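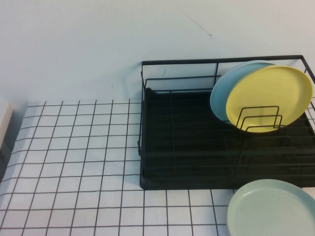 The Black Rack by the Pale Wall: Our Dish Corner

Posted in: Home & Kitchen > Small Spaces > Reader Galleries
392 shares | 58 comments

Welcome, come in, and put your bag down anywhere you like. I've been promising to put up something on the dish corner ever since the November gallery, when so many of you wrote to ask what we had done about drying dishes in the Clamberg flat (which has, as longtime readers will remember, no dishwasher, and a sink that was plainly meant for a person who owns one bowl). It has taken me all winter to get to it, and I'm sorry about that, but I wanted us to live with the arrangement for a while before I went around recommending it to people.

If you're new, I'm Vittoria, and I share this kitchen with Sakda Suwannarat, who cooks much more than I do and therefore makes most of the dishes, and who would like it known that he also washes a good many of them. The kitchen is small. We rent it, so the walls and the plumbing stay as they are, and everything we change has to be something we could carry out the door again on moving day. That has turned out to be less of a trial than I expected, and I've come to enjoy working around it.

The gallery follows in the order I walked around the corner, with a line or two on each part. A few of them ran longer than a line or two. You know me by now!

The rack

Black wire, thin rods, a straight rail along the top of the back and plain horizontal wires across the front. I looked at an embarrassing number of racks before this one, and I kept coming back to how light it looks. Our last one was a big solid plastic affair from my aunt, and I was fond of it for her sake, but it sat there like a parked car. You can see through this one, and in a kitchen our size I find I notice that every single day.

The open side

My favorite part of the rack, and the part Sakda teases me about, is the way the wires run across the front like the rungs of a little ladder. It makes the whole thing easy to get a cloth into. I go along each wire with an old dish towel on Saturday mornings while the coffee is on, one after the other, and I won't pretend that I don't find it soothing.

The drip tray

Also black, shallow, with a raised rim and rounded corners, and it sits down inside the bottom of the rack. Rounded corners are worth looking for if you're shopping. The old tray had sharp square ones and I spent years poking at them with a toothbrush. Ours has a bit of shine to it, so water spots do show up, and if that sort of thing bothers you, a quick wipe with a drop of vinegar in the water takes care of them. We empty ours every evening before bed, or we mean to.

The tiled top

White squares, thin dark lines between them, all the way back to the wall. I've loved this pattern since I was a child, when my grandmother had something very like it on the counter where she rolled out her pasta, and she would use the squares to measure, so many across for the long sheets and so many for the short ones. I do the same now with pie crust, although I wouldn't say my results are as even as hers were. Dark lines are kinder than white ones, if you are ever choosing. Tea, tomato, turmeric, all of it gets on everything in this house, and a white line remembers every meal.

The wall

Pale, somewhere between blue and white, and I go back and forth on which. Sakda says white with a cold. It was this color when we moved in, and I had a whole plan to ask the landlord about a warm cream, with sample cards from Ruotsalainen taped up and everything, and then the black rack came home and stood in front of it and I took the sample cards down again. Something dark in front of something quiet is a very restful combination. There is a faint scuff up there, running down on a slant, and I've decided to leave it be. I went after a mark in the hallway with a sponge once and ended up with a clean patch the size of a dinner plate, which looked a great deal worse than the mark.

Keeping it near the wall

We tried the rack in three different spots. By the window it was in the way of the window. On the cart (that was the Lidinow cart, from the spring gallery, since gone to Sakda's sister) it wobbled whenever anyone put a pan down with feeling. Back near the wall, it stays out of the path of elbows. Leave a little breathing room behind yours if you can, so the air can move and you can get your hand in to wipe.

What goes where

People ask me about this more than anything else. Plates go in first, standing up, then bowls leaning on each other with their faces down, and mugs wherever there's a gap. Glasses go in last and come out first. Sakda's big soup pot has never been allowed in the rack and dries upside down on a towel, and it takes up half the tabletop when it does. Knives we wash, dry and put away right then. My mother was strict on that and so am I.

Cloths

We have a small stack of cotton ones and we go through them quickly. One for hands, one for dishes, one for the tabletop, and I've given up on color coding since everyone in this house ignores it, me included. They go in the hot wash with the bath towels.

What it cost us

The rack and tray came together for $73 from the Castis shop by the station, and that is more than I had planned to spend on something to put wet plates in. I walked around the block first. But my aunt's rack lasted me the better part of a decade, and if this one does the same I'll have no complaints. You can find wire racks for a good deal less, and I'm sure plenty of them are just fine. Give the uprights a little squeeze in the store and see if they bend. If they do, put it back.

Things I'd still like to change

A hook or two nearby for the brushes, which at present live in a jam jar and fall out of it. A better light for the evenings, too. The overhead one puts my own shadow right on whatever I'm washing, and I've rinsed the same fork three times on account of it. If you've found a small stick-on lamp that doesn't come crashing down in the night, please tell me the name of it in the comments, I would be so grateful.

From the mailbag

Several of you asked after the November post whether a black rack shows limescale. It does, yes, especially in a hard-water town like ours. Warm water with some vinegar in it, a soft cloth, ten minutes of patience. I do this once a month or so. One reader wrote that she puts her whole rack in the bathtub for a soak, and I think that's a wonderful idea for anyone who has a bathtub. (We have a shower, and I tried it there, and Sakda stepped on it.)

Somebody else wanted to know if we dry dishes by hand or leave them. We leave them overnight and put them away in the morning, and whoever gets up first does it, so there's a certain amount of lying very still and pretending to be asleep on both sides of the bed.

Next month I'm hoping to do the pantry shelf, once I've worked out what is in the jars at the back. Send me your own dish corners in the meantime, large or small, tidy or otherwise. I read every message, and I'll put together a reader page once enough of them have come in.

Vittoria Testa

Filed under: dish racks, rental kitchens, tile, black and white, washing up
Viewed over 1,534 times | 58 comments | Share this gallery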